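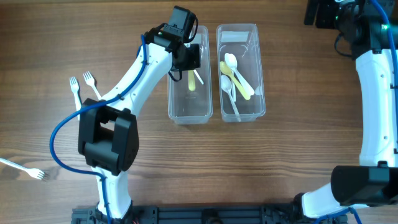 Do we need the Grener plan?

14/08/2019

By now everyone on the Serncombe mailing list has had the flyer from Grener, the firm that wants to take over the supplies for our Friday lunches, the fall supper and anything else where people sit down with a plate. It is a nice flyer. It has a leaf on it. It says we can go "zero waste at the table" by next March if we sign up for their compostable forks, knives and spoons, plus a green bin to put them in afterward. The monthly charge is $402.

I have read the flyer several times and gone to the presentation, and I still don't see what we would be paying for.

Start with the word compostable. I asked the man from Grener whether I could take one of their forks home and put it on the heap behind my garage. He said no, it needs a commercial site that runs a lot hotter than a backyard heap. Fine. I asked where that site was. He said they were "in talks with a partner." I asked what would happen to the green bin until the talks were over, and he said the contents would be "responsibly handled." I wrote that down word for word. To my ear it means the dump, and if I have that wrong I'd be glad to print the address of the place where it goes instead.

Then there is the wash-up question, which took up most of the evening. Kourosh Nikzad has run the kitchen for 9 years and he pointed out that we already own plenty of metal cutlery. It lives in the two deep drawers under the serving hatch. It gets used at the fall supper and hardly at all on Fridays, and the reason is that the dishwasher takes 31 minutes a load and whoever is on cleanup wants to go home. So we put out plastic. Some of it comes back in a tub, gets rinsed in the sink and goes around again, and the rest ends up in the trash with the napkins.

None of that is fixed by a different fork. If people toss the one they have now, they will toss the new one too, and they may feel better about doing it. I'm not sure that counts as progress.

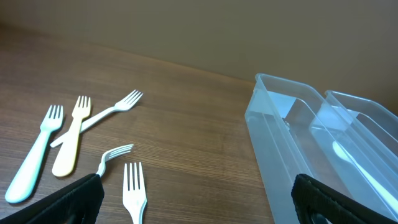
Plastic forks in assorted colors and sizes.

Valentyna Vasylenko spoke up for the plan and I want to be fair to her, as she has thought about this more than most of us. Her view is that the lunches are growing, that we are short of hands at the sink, and that a perfect answer we never get around to is worse than a middling one we can start next month. She also said that children pay attention to what the adults throw away. I agree with all of it up to the point where we write the check. A middling answer ought to be cheap. At $402 a month this one would cost us more in a year than the new stove did.

She asked me afterward what I would do instead, which was a reasonable thing to ask a person who had spent the evening complaining. I have some thoughts, none of them exciting.

The first is to bring the metal cutlery out of the drawers on Fridays and run the dishwasher twice. Somebody has to stay for the second load. I'll take the first four Fridays myself, and after that there will be a sheet by the coat hooks. If the sheet stays blank then I was wrong about us and Grener can have another hearing.

The second is to quit buying plastic until what we have is gone. I looked in the hall closet last week and there are unopened packs in there under the paper tablecloths. They have been bought and paid for. Throwing them out so that we can order something with a leaf on it would be silly, and I did hear that suggested.

The third is to find out what other halls did. The flyer quotes the Brellaner Center as a "delighted customer," so I called over there. The woman who picked up was very pleasant and told me they had done a free trial in March and had not decided whether to carry on. She thought the spoons were good. The forks, she said, were fine with salad and no use at all on a baked potato. That isn't a scandal, and trials are what trials are for, but "delighted customer" is a stretch and it makes me wonder about the rest of the page.

There was a chart, too. It showed two bars, a tall gray one labeled "before" and a short green one labeled "after," with no numbers up the side. I asked what was being measured. The answer was "impact." I asked what it was measured in, and somebody behind me sighed, so I sat down. I would still like to know. A bar with no scale next to it can be drawn as short as you please.

A few people have told me I am being hard on a small company that means well. Maybe so. I have nothing against Grener, and the fellow they sent was polite and stayed to stack chairs. But meaning well isn't what the invoice is for, and we have been here before. Longtime readers will remember the Prokopenko water filter, which was going to save us from ever buying bottled water again. It did make the water taste better. The replacement cartridges cost more than the bottles had, and we canceled after one summer. The bracket is still on the wall over the sink if anyone wants it.

What bothers me most is the length of the contract. It runs for two years, with a fee for leaving early that is set out in small type on the back. The proper terms, which you have to ask for, let them raise the price after the first six months. I asked if we could go month to month and was told that option was "not currently offered." A company that was sure we'd like its forks could afford to let us walk away from them.

The matter comes up again at the September meeting, after the lunch. Copies of the full terms are in the folder on the piano, and I'd ask you to read the back page before you vote either way. Valentyna will be writing her side of it for the next issue, at the same length as this one, and I have promised not to answer it in the margins.

Names for the second dishwasher load can go on the sheet from this Friday. Bring a pen, the one on the string is dry.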